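The Snack Box Habit
How I stopped buying gift baskets and learned to love an empty black box
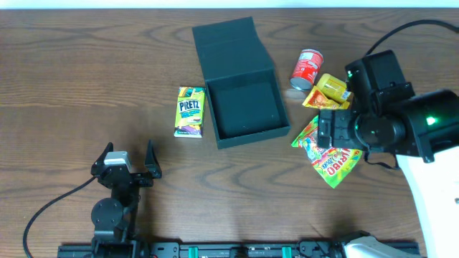
Osvaldo Lins thinks I've got it backwards. You buy the snacks first, he told me over the phone, and then you go hunting for a box that fits them, and anyone who does it the other way around ends up stuffing the corners with tissue paper. He may have a point. I still start with the box.

I'm a sucker for the rigid kind, with a hinged lid that stands up by itself while you fuss. Mine is black, a dark matte that leans a little green, and it came to me with a scarf in it two birthdays ago. The scarf got lost on a train. The box has since been to my sister's and back (she knows the rule, the box comes home) and I'd be sadder to lose it than I was about the scarf!

So, what goes in. My first pick is nearly always Pretz, the skinny snack sticks, and I'm partial to the lime-green and yellow box with the blue lettering because it wakes up all that black. It's flat, it's light, it slides along a side wall and gives everything else something to lean on. Then a can. People are scared of cans in a gift box — too heavy, too round — but lay a red one down on its side and you've got your big spot of color. After that it's small stuff: a little yellow cylinder, a crinkly foil packet in orange and yellow. I like foil on top, where fingers find it first.

The mistake I made for years was packing as I shopped. I'd drop things in straight from the bag and end up with a lid that wouldn't close and a mood to match. Now I lay it all out on the table with the box open in the middle and leave it alone through a cup of coffee. You notice things. Two yellows side by side can look great or look like a mustard display, and you won't know until you've stared at them a while.

Shallow boxes are fussier than deep ones, I'll warn you. Mine won't take a jar. I tried once with some quince jam from Tsolakis, the grocery down in Althorpe, and carried it to Prys Gethin's housewarming with the lid held on by kitchen string. Prys kept the string. The box I had to ask for, twice.

My budget is 5 things, and I break it every time there's a gap the size of a candy bar. If you're mailing yours, shake it gently before you tape it. Any rattle at all means one more packet, and I keep a few in the drawer by the stove for exactly that, or I did until July, when I ate them.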